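Storing and reviving rubber-faced and textured grips

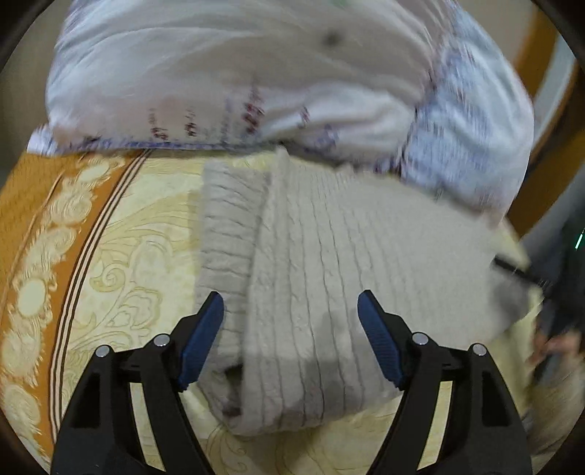
Grip surfaces on hand tools fail for two main reasons: contamination and hardening of the facing material. Contamination is the commoner fault and can be put right in a few minutes. Skin oil, flour, plaster dust and furniture wax all fill the fine texture of a pad, after which the tool slides at loads it used to hold. Textured pads such as the dark navy pair on the black fingers are cleaned in the same way as the jaw facings of a clamp or the handle of a jar opener. Work along the texture first, then across it.

Method

Mix 2 ml of washing-up liquid into 350 ml of lukewarm water. Dip a soft nail brush, shake off the excess and brush the pad without soaking the joint behind it. Wipe with a damp cloth, then a dry one. Leave the tool open at room temperature, facings apart, until no moisture can be felt at the edges of the pad. Radiators and hairdryers should not be used.

White spirit will swell many soft rubbers and should be kept away from glued facings altogether. Methylated spirit on a cotton bud is acceptable for adhesive residue – test it first on a hidden edge.

Hardened facings

A facing that has gone shiny and does not take a thumbnail mark has hardened. Light rubbing with fine wet-and-dry paper may restore some hold, but replacement is the better course. Cut the new piece slightly oversize, fix it with contact adhesive on both faces and trim with a new blade once the bond is firm.

Storage

Keep tools with rubber parts out of direct sun and away from electric motors. Do not leave clamps closed under load, as the facing takes a permanent set. A drawer lined with plain paper is suitable; soft plastic liners can stick to rubber over a summer.

Readers' note: Noreen Quinlan stores her jar openers in a paper bag with a spoonful of talc. Brush the talc off before use.

Page checked 24/01/2018, A. Horgan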